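打印本页 | 用电子邮件发送

报纸写错了怎么办？

报纸每天都要登很多文章。写文章的人叫记者，检查文章的人叫编辑。他们干得很认真，可还是会出错。有时候把人的名字写错了，有时候把数字抄错了，有时候把两件不相干的事情当成了一件事。

你在作业本上写错一个字，老师会用红笔圈出来，你擦掉重写就行。报纸不一样。一份报纸印出来以后，就送到许多人的家里、店里和车站里去了，谁也没有办法把每一份都收回来擦掉重印。所以，报纸需要另外一种改正错误的办法，叫做“更正”。

什么是更正

更正是报纸登出来的一小段话，告诉读者：我们哪一天、哪一版的哪篇文章里，有什么地方写错了，正确的应该是什么。

我们来看一个例子。杰伦镇（Jilen）有一份小报纸，叫《杰伦晨报》。二月里，报上登了一篇文章，讲镇上的图书馆。文章里说，图书馆去年一共借出了646本儿童书。图书馆的管理员伊尔根·卡普兰（Ilgın Kaplan）读了文章，觉得不对。她翻开登记本查了一遍，去年借出的儿童书是1,064本，646本是前年的数字。

她给报社写了一封信，把登记本上的那一页复印了附在后面。编辑沃尔坎·萨拉奇（Volkan Saraç）收到信，又打电话到图书馆核对了一次。第二天早上，报纸第二版的下方登出了这样一段话：

“本报关于镇图书馆的报道中，去年借出儿童书的数量有误。正确的数字是1,064本，不是646本。特此更正，并向读者和图书馆致歉。”

这段话很短，可是该有的都有了：哪篇报道，哪里错了，对的是什么。有的报纸还会写明错误是怎么发生的，比如“由于编辑时的疏忽”。

更正登在哪里

不同的报纸习惯不一样。有的报纸每天在第二版留一个固定的小格子，有更正就登，没有就登别的。有的报纸把更正登在原来那篇文章所在的版面上。

很多人对这件事有意见。他们说，如果一个错误用很大的字登在头版，更正却用很小的字登在第二十版，看到错误的人很多，看到更正的人就很少。因此有些地方定了规矩：更正要登在显眼的地方，要和原来的错误差不多显眼。“差不多”到底是多少，大家常常要商量很久。

网上的文章又是另一种情形。网上的文章可以直接改，错字几秒钟就能换掉。但是，如果改了却不告诉别人，早上读过的人和晚上读到的人，看到的就是两篇不一样的文章，他们自己还不知道。所以认真的网站改完以后，会在文章的开头或者末尾加一句话，写明改了什么、几点钟改的。

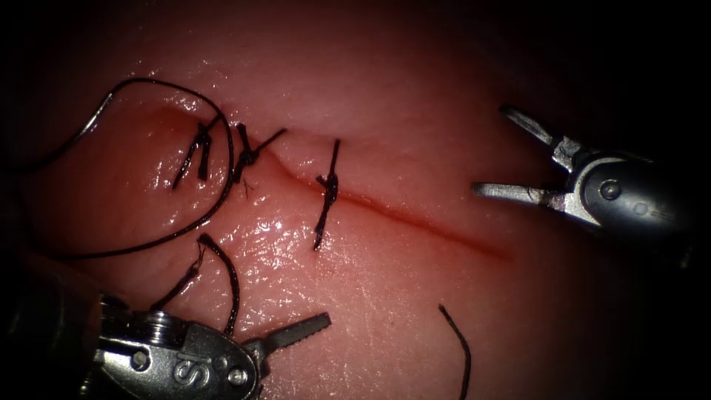

网上文章末尾的那句说明，通常叫“更正说明”或者“编者按”。它让读者知道这篇文章改动过，也知道改动的是哪一部分。奥卢瓦托辛·埃泽（Oluwatosin Eze）在报社里教新来的记者写更正，她爱拿缝伤口打比方。一道细长的口子，左边用黑线缝了三针，每一针都看得清清楚楚，右边那一段还露着红色。她说，更正也要让人看得见针脚在哪里，还要看看有没有哪一段漏了没缝。一篇文章里的错误常常不止一处。标题错了，正文里可能也跟着错，图表里可能还有一个。只改标题，不改正文，这篇文章就还没有改完。

澄清和道歉

除了更正，你在报纸上还会看到另外两个词：澄清、道歉。它们的意思不完全一样。

更正，是说原来写的东西错了。

澄清，是说原来写的东西不一定错，但是容易让人误会，现在把它讲清楚。比如报上说“面包师被警察带走了”，其实他是作为证人去讲他看见的事情，他没有做坏事。“带走了”这三个字会让人想歪，报纸就应该澄清一下。

道歉，是说我们写的东西让别人受了委屈，对不起。道歉可以和更正放在一起登，也可以单独登。如果一篇文章伤害了某一个人，报纸有时候会先把道歉的话给这个人看一看，再登出来。

事实和看法

要弄明白什么样的文章需要更正，先要分清楚什么是事实，什么是看法。

“镇上的公共汽车票涨价了”，这是事实，可以查。查出来没有涨价，那就是写错了，要更正。

“公共汽车票太贵了”，这是看法。有的人觉得贵，有的人觉得不贵。你不同意这个看法，可以写信给报社，说出你自己的看法，但是不能要求报社更正。

报纸上有专门登看法的版面，叫评论版。在评论版上写文章的人叫专栏作者。莱奥波尔多·霍拉尔帕（Leopoldo Xolalpa）就是《杰伦晨报》的专栏作者，他每星期写一篇，谈镇上的大小事情。他可以说他喜欢什么，不喜欢什么，也可以批评镇长。

那么，专栏作者是不是想写什么就写什么呢？也不是。有一次，他写文章反对在费尔卡里街（Ferkari）修停车场，文章里说修停车场要砍掉200棵树。可是施工图上写的是12棵。他反对修停车场，这是他的看法，不用改。200棵树是事实部分，写错了，就要更正。后来报纸登了更正，他在下一篇专栏里仍然反对修停车场。

还有一种情况比较难办。有的文章没有写错哪个数字，却把一大群人都说成是坏人，或者说某个地方来的人、信某种宗教的人都是麻烦。读到的人会很难过，也会很生气。这算看法，还是算别的什么？不同的国家有不同的规定，大人们也常常为这个问题争论。很多报纸的规则里写着：不能因为一个人的肤色、宗教、身体情况去侮辱他。至于这样的规则管不管得到对一整群人的议论，各处的写法不一样。

谁来管报纸

如果你写信给报社，报社说“我们没有错”，那怎么办呢？

在许多国家，有一种机构专门听取读者对报纸的投诉。它们有的叫新闻评议会，有的叫报业投诉机构。这种机构通常有一本守则，里面写着报纸应该做到的事情，例如：

报道要准确，发现错误要尽快改正。
不能随便闯进别人的家里拍照。
采访小孩子，要先得到爸爸妈妈或者其他监护人的同意。
要给被批评的人一个说话的机会。

有人投诉的时候，机构的工作人员先看投诉的内容和守则有没有关系。如果有，就把投诉转给报社，请报社回答。双方的话都听过以后，再由几个人坐在一起讨论，决定报社有没有违反守则。如果违反了，报社就要把这个决定登出来，让读者看到。

这个过程可能很长，有时要等好几个月。

在有些国家，这种机构是报社们自己出钱办的。有人觉得这样好，政府就不会来指挥报纸该写什么、不该写什么。也有人觉得不好，他们担心拿了报社的钱，就不敢严格地管报社。在另外一些国家，这类机构是根据法律设立的。还有的报社在自己内部请一个人，专门替读者检查报社的工作，这个人叫“读者编辑”或者“公评人”。

守则和法律不是一回事。如果一份报纸编造坏话，毁了别人的名声，那个人还可以到法院去告它，由法官来判断。

很多人一起投诉有用吗

有时候一篇文章登出来，会有成百上千的人去投诉。投诉的人多，说明很多人在意这件事，电视台和别的报纸也会来报道，报社的主编就不能装作没有看见。

可是，机构在做决定的时候，要看文章有没有违反守则，并不数有多少封信。一个人投诉得有道理，报社也得改。一千个人投诉，如果文章没有违反守则，报社也可以不改。当然，报社也可能自己觉得写得不妥当，主动把文章撤下来，或者登一段道歉。

小朋友可以投诉吗

可以给报社写信，多大年纪都行。巴勒什·亚尔钦卡亚（Barış Yalçınkaya）上四年级的时候就写过一封。报上登了他们学校在埃尔索伊河（Ersoy）边捡垃圾的消息，说参加的是三年级学生，可那天去的是四年级。他把信交给妈妈，妈妈帮他寄了出去。过了一个多星期，报上登了一行更正。

要是向评议机构投诉，最好请家里的大人一起办，因为要填表格，还要留下联系的地址。

写这样的信，要写清楚下面几件事：

一、文章的标题，登在哪一天的报纸上，第几版。网上的文章要写下网址。
二、哪一句话有错。最好把原来的句子抄下来。
三、正确的应该是什么。
四、你是怎么知道的。是你亲眼看见的，还是从书上查到的？
五、你的名字。

不用写很长，也不用骂人。编辑一天要读许多信，写得清楚的信处理起来最快。

如果是网上的文章，最好先把网页保存或者打印一份。文章以后可能会改，到那时候你再想找原来的句子，就不一定找得到了。

试一试

找一份家里的旧报纸，翻翻看，有没有“更正”或者“致歉”两个字。它们往往在第二版，或者在最后几版的角落里。找到以后，看看它有没有说清楚是哪篇文章，错在哪里，正确的是什么。

再找一篇文章，用蓝笔画出讲事实的句子，用绿笔画出讲看法的句子。有的句子一半是事实，一半是看法，可以两种颜色都画上。和同桌比一比，看你们画得一样不一样。

词语解释

更正：报纸承认写错了，并且登出正确的内容。
澄清：把容易误会的地方讲清楚。
专栏作者：定期在报纸上发表自己看法的人。
守则：大家说好要遵守的规矩。
投诉：把自己认为不对的事情告诉负责处理的人，请他们处理。
公评人：在报社里替读者检查报社工作的人。

打印本页 | 用电子邮件发送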